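Blue tripod stand on the game table, what would you do with it?

Brirkby Community Boards > Hobby Rooms > Small Spaces

tanko_amadi
Jul 14, 2026
Okay, I love this corner so much and I need opinions! We have one marble-topped table in a lavender corner, and it has to do chess, poker and music practice. Right now the folding stand is spread out over everything. My plan is to leave the chessboard at the end where it is and give the stand a permanent home somewhere else. Where do you all keep yours?

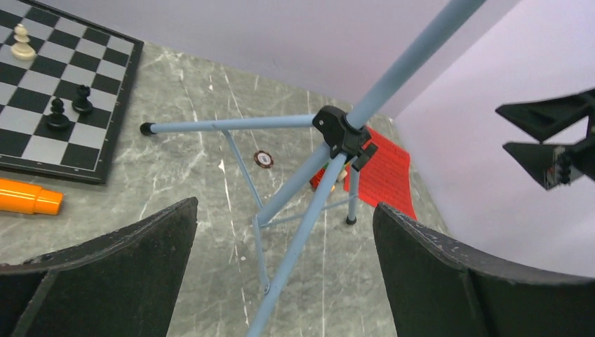
Light blue tripod stand, with the chessboard in the upper-left corner

pawnstorm70
That light blue against the lavender wall is gorgeous. Keep the table! But get the stand off it before you play. A metal leg sliding on marble makes a horrible noise, and one bump will send your pawns flying.

Tobiloba Ugwu
I'm going to disagree a little. The leg ends I can see have black rubber caps on them, so the marble is fine. I'd worry more about the poker chip sitting down there by the hub. Those wander off forever. I had a set of 1,000 and there's still one inside my piano, I'm sure of it.

pawnstorm70
Caps come off, though. Mine lasted 2 months.

Tobiloba Ugwu
Then buy better caps :) Mine are from January and still going strong.

quietfifths
Can we talk about the red mat with the little raised squares? I want one. Is it silicone? I'd put it under the stand and settle the argument.

tanko_amadi
No idea what it's made of, it came with the table! I've been using it for snacks, but under the stand is a great thought. And Tobiloba, the chip is back with the others now. Here's the music side of things, for anyone who plays. I'm having the best time with this piece — slow going, but I grin every time I get through a line.

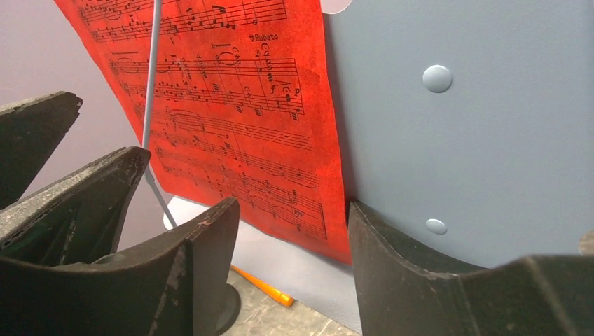 Red sheet, rubato marking near the top.

quietfifths
Oh, red paper! How do you find reading black notes on that? I'd be squinting by the second line, with all those chords and slurs.

tanko_amadi
I like it! It's easy on my eyes in the evening, and I can find it in a pile in no time.

Tobiloba Ugwu
Same here, colored paper all the way. Watch that f and p up by the rubato, it's so tempting to rush the hairpin.

pawnstorm70
I'm a white paper person and I'll stay one. Back to storage: I fold my stand and hang it from an Endska hook on the back of the door. It cost me 4 dollars and the whole table is free for chess.

tanko_amadi
A door hook! We have a door right there. Trying it tonight — will report back on whether the door still closes.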